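Spielküche im Gruppenraum: Sortieren, Benennen, Zubereiten
Handout zu Einheit 7

Kaum ein Material gibt so viel her wie Spielgeschirr! Ein Sieb, ein kleiner Topf, eine Pfanne, ein Teller, und schon wird gekocht, serviert, verhandelt und nachgewürzt. Für die Sprachbildung ist das ein Geschenk, denn fast jedes Teil bringt sein eigenes Verb mit: abgießen, rühren, wenden, schälen.

Zum Einstieg
Alles auf einem hellen Tisch ausbreiten, Kinder zu zweit daran. Erst schauen und anfassen lassen, dann fragen: Was gehört zusammen? Manche gehen nach Farbe (alles Grüne!), andere nach Gebrauch. Beides gelten lassen und die Begründung mitschreiben.

Wortfeld
das Sieb, die Löcher, der Griff, der Rand, der Pfannenwender, die Schlitze, die Schale
Adjektive: rund, oval, flach, tief, gelocht

Bis zur nächsten Sitzung
Zwei Spielimpulse formulieren, zusammen höchstens 400 Zeichen. Die Banane muss in einem davon vorkommen.

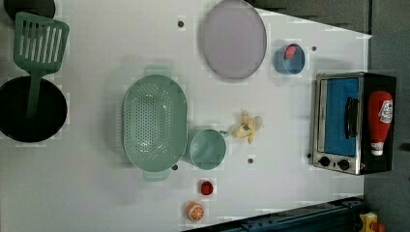

Fachbereich Frühpädagogik, Kolleg Lillari
Banane, Topf und Sieb liegen dicht beieinander: ein schöner Anfang für »neben«, »zwischen« und »über«.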